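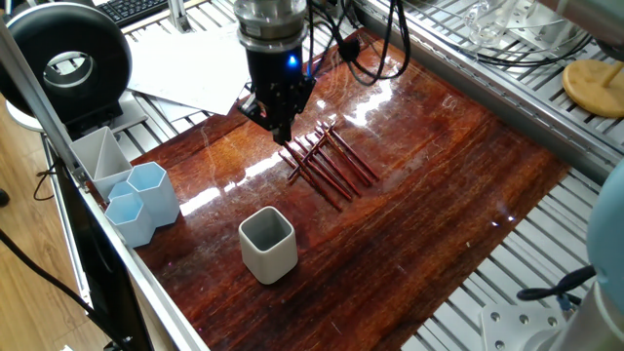 Good morning, everyone! I want to spend our time today on finishing wood, and mostly on the last ten percent of the job, the part people rush. I've been doing this for years and I still get excited when a flat, dull slab suddenly wakes up under the first coat. Look at the grain on this board, those long streaks of deep red and orange and dark brown running on the diagonal. Now look at the white patches where the overhead lights bounce back at you. A high gloss finish does both of those things at once. It gives you depth, and it shows you every light fixture in the building. Keep that in mind, we'll come back to it.

(Pause. Ask who has finished a tabletop at home. Ask who would do it again.)

First part: sanding. I know, I know. But sanding is where the shine comes from! Varnish follows whatever is under it, so a scratch you can barely feel with your fingertip will jump out once it's glossy. Go with the grain, change paper sooner than you want to, and wipe down between grits. Then take a lamp, set it low at one end of the board and look across. You'll find swirls you'd have sworn weren't there.

Mieke Koster taught me the pencil trick and I use it on every single top. Scribble lightly all over the surface, a loose wavy line from end to end, and sand until the scribble is gone. Any line still there is a low spot or a place you skipped. Cheap, fast, and oddly fun. Press lightly, please. I once dented a maple top (my sister's, she still has it) and had to steam the marks out one by one.

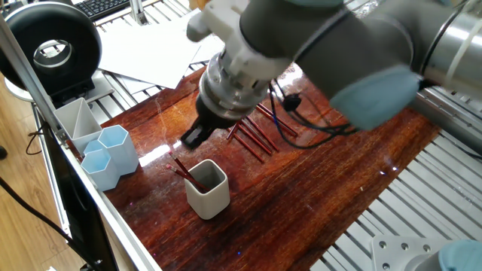 Red pencils on a varnished tabletop.

A word on color. Regular graphite is fine on pale wood, but on anything dark it gets hard to see, so try a light colored one on a scrap first. Some colored pencils are waxy, and wax under varnish is trouble. Test, test, test.

Second part: thin coats. On the Kramer table I put on 7 coats, and I'd do it the same way tomorrow. Thin the first one so it soaks in. Brush from the dry area back into the wet edge, tip off with hardly any pressure, then walk away. Leave the room if you have to! Most brush marks I see come from going back to fix something the varnish would have leveled by itself.

(Pass around the two Vineck sample blocks. Matte one first, then gloss.)

Tilt them under the ceiling lights while they go around. Same wood, same stain, and they hardly look related. For a dining table I'd often go satin, because you eat facing a window and the glare gets tiring. For a hall piece or a box lid, go ahead and enjoy the full shine.

Third part: rubbing out. Wait until it's cured hard, and I mean weeks. Then wet paper with a drop of dish soap, a soft block under it, and long straight strokes. On the Zorno sideboard I used 900 to knock down the dust specks and worked up to 4000 for the final polish. Stay away from the edges until the end. That's where the finish is thinnest and where you'll cut through, and I've done it on the very last stroke.

Questions now, and then bring your boards up to the front and let's see them!

Filed under: Talks & Demos, Woodworking, Finishing

We use cookies to remember your preferences and see which pages get read. Accept all | Manage settings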